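Speaker notes – student project evening, Whitelaw Technical College
Talk: "Two arms, one tray: what our team learned this year"
Feb 21, 2025
Please do not read these notes word by word. Look at the people.

Opening (first slide is only the title)
Good evening. Thank the hosts. Say the name of the team slowly, because in Pramholm everybody heard it wrong: we are Nultus, N-U-L-T-U-S.
We are five students. Four of us are in the second year and one is in the first year. Our teacher is Keith Faulkner. He will take the questions about the budget, I will take the others.
Say what the project is in one sentence: we teach two robot arms to sort small electronic parts with wires still attached to them.
Wait a little. People who have worked with wires will already smile.

Slide 2 – the work table
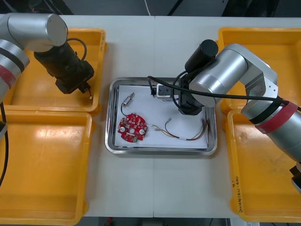

Slide 2. Two arms, steel tray in the middle, yellow trays on both sides.

Begin with the paper. We put a white sheet in the steel tray in November, after many arguments. The bare steel gave us reflections, and the vision program took a reflection for a part. With paper it is better. The rim of the tray still shines and we still have trouble near it.
Then go to the red board. It is round, and it has a wire going to a small metal part beside it. For a person this is one thing in two pieces. For our program it was for a long time two things, and each arm wanted one of them. Tell the story of the torn wire, but short.
Then the loose harness with the colored wires. This is the most difficult object we have. It has no fixed shape, so every time it lies in a different way. Our rule now is to grip near the connector and never at the open end.
If somebody asks about the yellow trays: each one is for one group of parts. The groups changed several times and I do not want to explain all the versions.

Numbers (no slide, only say them)
We recorded 1,743 attempts since November. In 466 of them the part was dropped or not picked at all. Say this number clearly and do not hurry over it. Last year's team in Trestwood showed only their good attempts, and the judges asked about it for ten minutes.

Slide 3 – the solenoid
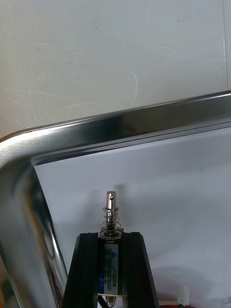
Nultus Robotics Team – Department of Electrical and Mechanical Engineering

Explain what a solenoid is, for the parents: you give it current and the steel rod moves. The label says JF-0530B, so nobody has to ask me for the type.
Why we like this part: the body is rectangular, so two flat fingers can hold it well. Why we do not like it: the rod and the spring. In our first weeks the arm often took it by the spring. The spring gave way, the body turned and the part fell on its side.
Point to the fingers. They are on the body and the rod stands free above. This is the grip we want. We changed the approach so that the gripper looks first for the label side and only then closes.
Mention the wires at the bottom. They must hang free when the arm goes up. We lift slowly for the first moment, then at normal speed.
Do not say "perfect grip". Keith has asked me two times.

What is next
Handing a part from one arm to the other – this works with the solenoid, not yet with the harness.
A second sheet of paper in a darker color, to compare.
Better notes. We lost two weeks in the winter repeating tests that we had already done.

Closing
Thank Keith, thank the workshop for the power supply. Invite first-year students to come and see the table, room key is at the front desk.
Questions. If there are none, ask the audience how they would pick up the harness.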